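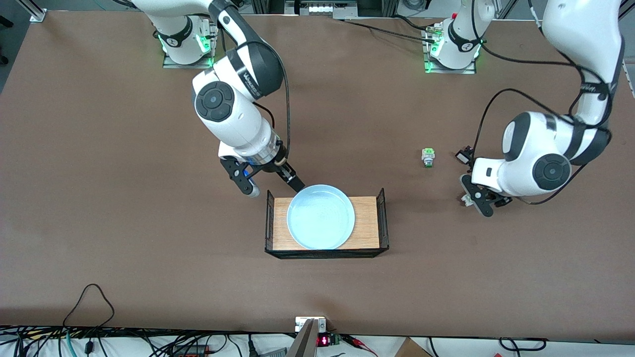
Place of origin for a surname when parish and county disagree

I am working on the surname Workneh-Harnberg, and more particularly the Harnberg half, which a printed surname dictionary gives as "of Harnberg, a hamlet". The dictionary does not say which county. My index cards are sorted into trays by place, the shallow sort with a wooden floor and mesh sides like the one with the pale blue bowl in it, and at present the Harnberg cards have no tray to go in. The earliest baptism I can find has the name as Harnbergh, in a parish register. The register is filed under one county, but the bishop's transcript for the same year is filed under the neighbouring one. The spelling in the transcript is Harnbury. I have two questions. Which county should be entered as the place of origin, and is it safe to treat Harnbergh and Harnbury as one name? I am using Hokik to hold the tree and it will only accept one county per place.

Posted by tithemap, Sat 14 June

ridgeandfurrow

Parish boundaries and county boundaries were not the same thing, and a parish could lie in two counties. Detached parts were also common. A detached part belonged to one county for tax and militia purposes while being surrounded by another, and many were tidied up in the nineteenth century. The filing of a register today reflects where the record office is now. It is not evidence of where the hamlet was when the name was formed.

Enter the county as it stood at the date of the event. If the hamlet changed county later, put the change in the place notes with the year and the source. For the dictionary entry, record what it says and no more. "Of Harnberg, a hamlet" is a statement about derivation by the compiler. It does not show that your family lived there, and locative surnames were usually given to people after they had moved away from the place.

On the spelling, a bishop's transcript is a copy, normally made once a year by the clerk or the incumbent, and endings were often changed in copying. Compare the two entries on date, father's forename, mother's forename if given, and abode. If these agree it is one baptism and the second spelling is a variant. If the abode is missing from one of them, check the entries on either side and see whether they run in the same order. Keep both spellings as written and link them. Do not correct either.

plunano_user

Hokik does allow more than one county. Go to the place record, then Jurisdictions, then add a second line with a start and end date. I moved over from Plunano in March with 2,000 names and had to do this for 4 places. The import drops the end date if it is only a year, so type it in again as a full date.

I would just use the modern county myself. It is easier to find on a map.

ridgeandfurrow

The modern county is adequate for finding a place on a map but will send you to the wrong probate court. Wills before 1858 were proved in church courts, and those followed the diocese and archdeaconry. For a parish near a county boundary, look up the probate jurisdiction separately and record it as its own field.

oldstyle_dates

Might be two hamlets. Check the tithe apportionments for both counties before merging anything. Also look at the year again if the baptism is between January and 25 March, as the register may be using the old year and the transcript may not.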